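Laundry tips: house rules for a robot at the washer and dryer

By Melahat Polat
10/01/2022
14 shares | 9 comments

Most of the letters we get about laundry robots are about torn sleeves and jammed doors. Very few are about the robot itself. The fault is usually in how the laundry was set out, and a short set of house rules puts most of it right. The ones below are the rules we use at the Damo wash room, written so that they can be copied on to a sheet and pinned up by the machines.

Start with the floor. Before the arm is switched on, someone walks the area in front of the machines and picks up pegs, socks and empty bottles. Mains leads should run away from the drum doors, and any lead that has to cross the floor should lie flat, with no loop standing up that a basket or a foot could catch. If you use hazard tape to mark the working area, replace it when the corners lift. Loose tape is worse than none.

Open the door fully. A front loader's door that is left half open will drift, and an arm that was clear of the rim on the way in may not be clear on the way out. Push the door right back to its stop and let go of it. If it swings forward again on its own, the machine is not level. Adjust the feet before you do anything else.

The rubber gasket needs more care than any other part. Metal fingers can nick it, and a nick will leak. Set the approach so that the gripper goes in through the middle of the opening and comes out the same way, and wipe the fold of the gasket at the end of each day. Coins, hairgrips and grit collect there.

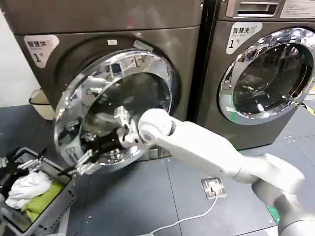 DAMO WASH ROOM, December

Asanka Dissanayake keeps the room's rule sheet and has rewritten it three times. The current version fits on one side of paper. His first sheet ran to 9 pages and was kept in a drawer.

Number the machines and use the numbers. Put the label on the front, upper left, at the same height on every machine, and say whether it is a washer or a dryer as well as which one it is. "Washer one" and "dryer one" are easily mixed up when somebody calls out only the number. Keep labels clean and never put a notice over them. Write the same name in the log.

Keep the basket in one place. Pick a spot within easy reach of the opening and put the basket back there after every load. A rigid plastic basket is better than a soft bag, which slumps and changes shape as it empties. Don't heap it above the rim. Things on top slide off on to the floor, and then they have to be washed again.

Sort by hand first. We allow plain items only: towels, T-shirts, pillowcases, cloths. Anything with long ties, hooks, wires or beads is loaded by a person. So is anything knitted. Bright colours show up well against a grey basket and are good for a first trial, but check that they are fast before they go in with whites.

Empty pockets. The arm won't.

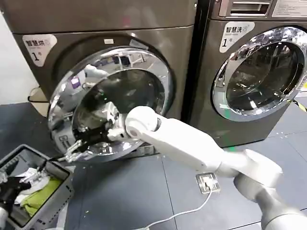 Dryers want a few rules of their own. Let the drum stop completely and give it a few minutes before anything reaches in. The metal rim holds heat longer than the clothes do, and gripper pads soften if they are pressed against it day after day. Clean the lint filter after each load and tick the sheet when you have done it. Parvathi Varghese, on the evening shift, ties the pencil to the sheet, and the ticks have been much more regular.

Look inside the drum yourself before you close the door. Dark socks lie flat against the back and get left behind. This goes for washers too, and one forgotten red sock will spoil a whole load of sheets.

Keep hands out while the arm is powered. If something is stuck, stop the arm, wait until it is still, and then clear the jam. Don't pull on a garment that the fingers are holding. Release the grip first. Everyone who works in the room should know where the stop button is and should have pressed it at least once on a quiet day. We have new people do it on their first morning.

Don't lean on an open door, and don't let the arm rest on one. Hinges are not made for it. Ours get a check every 200 loads, when we also look over the door catch and tighten the screws. Fingers and joints on the gripper are wiped down every 100 loads with a barely damp cloth. No bleach, no spray straight on to the joints.

Detergent stays a person's job with us. Measure it, put it in, wipe the drawer. Spilt powder on a tiled floor is slippery, so sweep it up dry and then mop.

Write down what went wrong. One line is enough: the machine, the item, what happened. Reinaldo Queiroz goes through the book at the end of the month and most changes to the sheet have come out of it, including the rule about knitwear (a green cardigan, and a very long thread).

If you share the room with the public, put up a notice at eye level saying that the arm may start moving, and keep small children on the far side of the tape.

Comments (9)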